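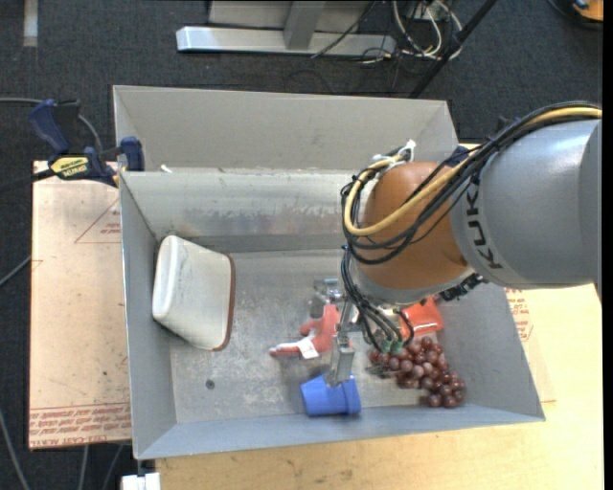

The repair mornings are back, and there's a new hall

After a very long spring of writing to anyone with a spare room, we have a home again. The Sonwood repair mornings start up this month in the lower hall on Eklund Lane, and I can't tell you how pleased I am to be typing that sentence.

For those who joined the mailing list over the winter, a bit of background. People bring in things that have stopped working, or have torn, or wobble, and sit down with somebody who has mended one before. You stay with your item and you do as much of the work as you feel up to. There's tea. It costs nothing, though we do pass a tin round for solder and thread.

We ran 15 mornings last year and wrote down every item that came through the door, so I can report that we saw 166 of them. Lamps came top by a long way. After that it was toasters, then trousers (mostly zips), then radios, and a surprising number of umbrellas. I'd never given much thought to how an umbrella is put together, and now I can't walk past a broken one in a bin without wanting to take it home for the ribs. My hall cupboard is in a terrible state as a result.

The new hall is lovely. It faces east, so the light is good until lunch, and there are sockets along both long walls - anyone who remembers the old place and its single extension lead will understand why I nearly hugged the letting agent. The tables fold, the chairs stack, and the kitchen has a hatch. There is one step at the front door, but the side entrance from the car park is level and we'll keep it unlocked throughout.

Embla Aasen is coming back to run the sewing table, and she is adding a darning corner this time. If you have never seen a good darn done in a colour that doesn't match, do go and look at her samples. I took in a grey jumper in May that I'd more or less given up on and came away with two mustard elbows and a strong wish to wear it in a heatwave. She lends out mushrooms and needles, and asks that you bring your own wool if you're fussy about the shade. Socks should be clean, please!

On the electrical side, everything gets a safety test before it leaves, including things that were only in for a new plug. We can't take microwaves, and we can't take anything that runs on gas. Hairdryers are fine. Vacuum cleaners are fine too, but empty them first. If your item has a manual, bring it, and if it came with a funny little key or a screw that fell out and has lived in a saucer ever since, bring that as well. I once spent most of a morning on a Tistum mixer looking for a spring that was sitting on its owner's windowsill.

We're also starting a parts shelf. It will be a proper one with labelled tubs, so that when a lamp really can't be saved its switch, its cord grip and its shade ring can go on to somebody else's lamp. Good screws, knobs, feet, handles, belts, buckles and buttons are all welcome. Please don't bring loose batteries or anything you can't put a name to. Last time we tried this we ended up with a biscuit tin of mystery and it's still under my desk.

The Ondico hardware shop has kindly given us a set of small screwdrivers, including the awkward three-sided ones, and a box of fuses in the usual sizes. Do say thank you if you're in there buying paint.

What we're short of is people who know bicycles. We had to turn away a lot of them last year for want of anyone who could true a wheel, and it felt silly every time. You don't need to be a professional. If you've kept your own bike on the road for a few years and you can be patient with someone who has never taken off a chain, we'd love to have you, even for an hour.

Doors open at ten and the last items are booked in at noon. It gets busy early on, so if yours is a quick job, such as a fuse or a button, come after eleven and you'll hardly wait at all. Bigger jobs are better first thing. Children are very welcome and there will be an old keyboard on the end table for them to take to bits, with goggles in small sizes.

Cake offers to the usual address - I'm doing a lemon one.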